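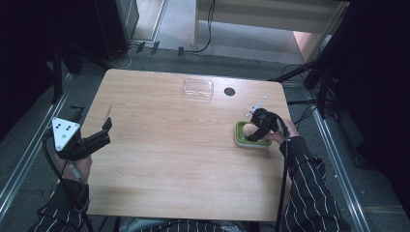 Posted by Murdo Crichton in Robot Learning Help, Sunday, 4 replies

Clear lid onto tray: replay keeps landing short. Is it the lid or is it me?

Hi all. I'm working through the two-handed part of the Urquhart method (hold a gripper in each hand, do the task yourself, train the policy on your own motion) and I've got a result I can't explain. The task is a clear plastic lid and a green-rimmed tray on a light wood table. Left gripper steadies, right gripper handles the tray, then the lid goes on.

I recorded 60 demos. With an opaque lid the trained policy manages fine. With the clear one it got 13 tries right out of 60, and nearly every miss is the same: the gripper closes a little short of the lid's edge, toward me. The wood grain shows straight through the thing, so my first thought was that the policy can't find it. But then the misses should be all over the place, right? They're not — they all lean one way. I'm using the Graltanik scripts with the default settings. Anyone seen this?

gekholm_fan

Transparent objects are hard. Put tape on it.

Hostetti

Tape is a decent test but I wouldn't leave it there, because then you've changed your result and have to say so in the write-up. I'd check your hand poses before blaming the lid. A one-way miss smells like an offset to me. When I had this, my left and right tracks didn't agree on where the tabletop was, and I only noticed when I touched both gripper tips to the same spot and plotted them. Pick something on the table that never moves (you've got that little black grommet hole, use that!) and touch it with the left tips, then the right, 3 times each. If the two clusters don't sit on top of each other you have your answer and it'll cost you an afternoon.

Why would the opaque lid work, then? My guess is the policy was correcting from the camera at the last moment and hiding the offset. Take away a good view of the edge and it falls back on the bad poses. So you may both be right, sort of.

Other things I'd look at:
Cable drag. Mine used to tug on the wrist when I reached across, so I leave a lot more slack now.
Start position of the lid. If it's in the same place in every demo, the policy may just be memorizing a reach. Move it around, and turn it too.

Murdo Crichton

Did the grommet thing and yep, the right track is off from the left, in the same direction as the misses. Redoing the calibration tonight and then recording again with the lid in different spots. Still going to try the tape on a few runs, just to see. Thanks both!

tinwhistle_k

Following this, same problem with a clear cup. Which Graltanik version are you on? The older one swapped two axes for me on import and I lost all of December to it.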